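Plondley Community Learning Centre
Shared Rooms — Workplace Inspection Checklist with Comments
Room: Activity Room 3, ground floor, Jinbridge wing
Period: August
Inspected by: Godelieve Groen, Facilities Officer
Accompanied by: Musa Fashola, Room Coordinator
Reviewed by: Xinyi Qin, Health and Safety Representative

Ratings used on this form
S — Satisfactory
A — Attention needed, to be corrected before the next inspection
U — Unsatisfactory, to be corrected before the room is used again
N/A — Does not apply to this room

Comments are required for every item rated A or U. Comments on satisfactory items are optional but are encouraged where the condition has changed.

Section 1. Access and exits

1.1 Main door opens fully and closes without force
Rating: S
Comment: Door closer adjusted since the previous inspection. The door no longer slams when the corridor windows are open.

1.2 Exit route clear to the corridor
Rating: A
Comment: Two stacks of chairs were standing inside the door on the hinge side. They do not block the door but they narrow the approach. Stacks are to go back to the alcove at the end of each booking. M. Fashola moved them during the inspection. The rating stands, as the same comment was made last time.

1.3 Exit sign lit and visible from all parts of the room
Rating: S

1.4 Evacuation plan posted and current
Rating: A
Comment: The posted plan shows the old assembly area beside the bicycle racks. Replacement to be printed and posted by the office.

1.5 Door hardware suitable for persons using mobility aids
Rating: S
Comment: Lever handle firm. Lower kick plate has a lifted corner which should be pressed back and refixed when the maintenance contractor is next on site.

Section 2. Floors and walking surfaces

2.1 Floor clean, dry and free of debris at time of inspection
Rating: S
Comment: Floor had been swept. Mopping on booking days is to be finished before 8 a.m. so that the surface is dry when users arrive.

2.2 Floor covering sound, with no lifting edges
Rating: A
Comment: One edge strip at the storage cupboard is loose at the end nearest the wall. Taped for now. Tape is not accepted as a permanent repair.

2.3 Mats lie flat and have non-slip backing
Rating: S
Comment: Entrance mat replaced. The old mat has been removed from the building.

2.4 Cables kept out of walking routes
Rating: S
Comment: Users are reminded that cables must not be run between the door and the first row of tables, even for short periods.

Section 3. Lighting, windows and ventilation

3.1 Ceiling lights all working
Rating: A
Comment: One tube flickers at start-up and then settles. Logged with Berovach Electrical for replacement on the next scheduled visit.

3.2 Window hardware operates and locks
Rating: S
Comment: Latches tested one at a time. The latch nearest the cupboard is stiff and would benefit from lubricant.

3.3 Glare controlled at work surfaces
Rating: A
Comment: Several users have reported afternoon glare at the window side. Y. Sepúlveda has asked whether the blinds ordered for the reading room could be divided between the two rooms. Referred to the office for a decision on cost.

3.4 Room can be ventilated without propping the door
Rating: S

Section 4. Electrical

4.1 Outlets undamaged, cover plates secure
Rating: S

4.2 Portable appliances carry a current test tag
Rating: U
Comment: The kettle stored in the cupboard had no tag. It was taken out of service during the inspection and is held at the front desk. The owner may collect it there. It is not to be brought back into the room until it has been tested.

4.3 Power boards in good condition and not linked together
Rating: S
Comment: The centre's own power boards are numbered on the underside. Boards without a number belong to users and must go home with them.

4.4 Access to the distribution panel kept clear
Rating: N/A
Comment: Panel is located in the corridor and is covered by the corridor checklist.

Section 5. First aid and emergency equipment

5.1 Fire extinguisher in place, seal unbroken, gauge in range
Rating: S

5.2 First aid kit complete and within expiry
Rating: A
Comment: Kit is short of medium dressings, and the eye wash has passed its date. W. Cui to restock from the office supply. Kit contents list to be replaced at the same time, as the present copy can no longer be read.

5.3 Emergency contact notice posted
Rating: S
Comment: Notice updated with the Sunday duty number.

Section 6. Tables and work surfaces

6.1 Tables stable and level
Rating: S
Comment: All tables rocked by hand at each corner. One foot pad was missing and was replaced on the spot from the spares tin.

6.2 Table surfaces smooth, with no splinters, raised joins or sharp edges
Rating: A
Comment: The light beige table by the large window has scuffs, smudges and small marks on its surface. These are cosmetic. A faint seam runs across the middle of the surface and should be checked by hand at each inspection — a join that can be felt as a step will catch on sleeves and paper. No step was felt on this occasion. The attention rating is for cleaning only.

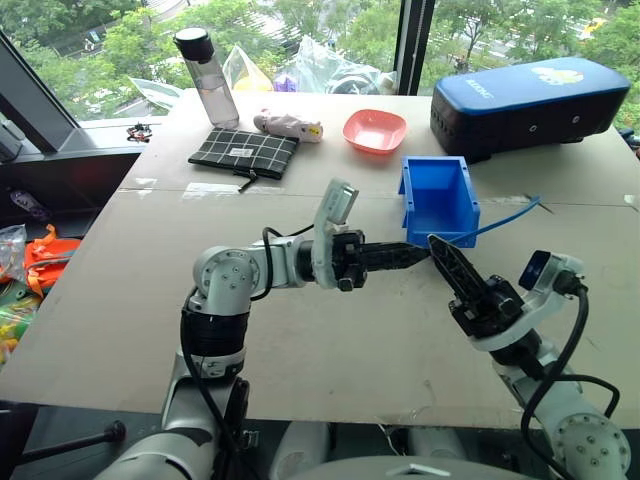 Item 6.2. Table by the window, showing surface marks and the seam across the middle.

6.3 Items stored on tables kept to the far side and clear of the front edge
Rating: S
Comment: Everyday objects on the window table were in a row along the far side, including a clear water bottle with a black screw cap. A blue plastic bin was also on this table. The arrangement is acceptable provided that nothing is stacked above the height of the bin.

6.4 Drink containers closed when not in use
Rating: S
Comment: Screw-cap bottles are permitted on tables in this room. Open cups are to stay at the counter.

6.5 Surfaces cleaned with approved product
Rating: A
Comment: A spray bottle with a handwritten label was found in the cupboard. The contents could not be confirmed and the bottle has been removed. Only the centre's diluted detergent, in its labelled bottle, is to be used on tables. Abrasive pads are not to be used on the beige surface.

Section 7. Storage and housekeeping

7.1 Cupboard shelves secure and not overloaded
Rating: A
Comment: Heavy boxes belonging to the Fang sewing group are on the top shelf. They are to be moved to the bottom shelf. The group has been notified through its booking contact.

7.2 Waste and recycling emptied
Rating: S

7.3 Step stool available, in good repair
Rating: S
Comment: Treads checked. Chairs are not to be used for reaching the upper shelves.

Summary of actions

Clear chair stacks from the door at the end of each booking — M. Fashola — ongoing
Post corrected evacuation plan — office — within 3 working days
Refix edge strip at cupboard — maintenance contractor — next visit
Replace flickering tube — Berovach Electrical — next visit
Decision on blinds — Y. Sepúlveda and office — next monthly meeting
Test or remove kettle — owner — before any further use
Restock first aid kit and replace contents list — W. Cui — within 3 working days
Clean window table and recheck seam by hand — M. Fashola — before next booking
Move Fang group boxes to bottom shelf — group contact — before next booking

Reviewer's comments (X. Qin)

I agree with the ratings given. Item 1.2 has now been raised at consecutive inspections and should be discussed with the groups directly. A further notice on the wall is unlikely to help. On item 6.2, please note on the next form whether the marks lifted with ordinary cleaning. If they did not, I would still leave the surface in service while the seam remains flat.

Questions about this checklist may be left at the front desk, extension 54. Completed forms are kept in the Jinbridge wing binder and may be read by any user of the room on request.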